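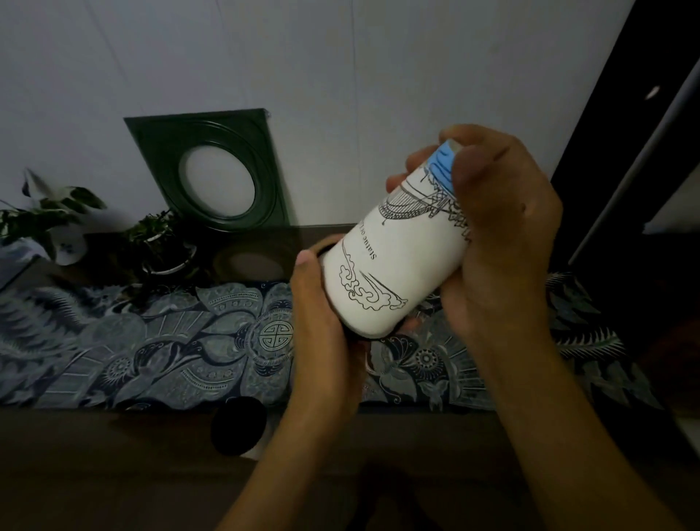
Ticket 463
Product: Flollis label printer, shipping desk
Opened by: Hjalti Eskildsen
Opened: Aug 14, 2022
Status: Closed

Problem
Every label comes out with the right edge missing. The last two digits of the zip code are gone and the barcode won't scan. It began when we switched to the new label rolls from Ovel. Packing slips from the office printer are fine.

Log

Asked Hjalti for the driver version and the label size set on the shipping PC. Driver is the one installed in May. Size is set to the old stock, which was a little wider.

Changed the size in the driver to match the new rolls. Test page good. Labels from the order program still short on the right.

Hjalti tried a different USB port and a new cable. No change.

Restarted the print service and cleared 20 stuck jobs. No change, but the queue had been slow all week and that is fixed now.

Found that the order program (Fasier) keeps its own page setup and ignores the driver. It was still on the old width. Changed it under Settings, Printing, Label stock. The field won't save unless you tab out of it first.

Ran 5 labels. Full zip code on all of them, barcodes scan at the desk and with the handheld.

The Ross account uses a separate template with the same problem. Edited that one too.

Left to do
Hjalti still has 400 of the old labels in the cabinet. If those get loaded, the width has to be set back in both places. He is going to tape a note inside the printer lid.

Closing.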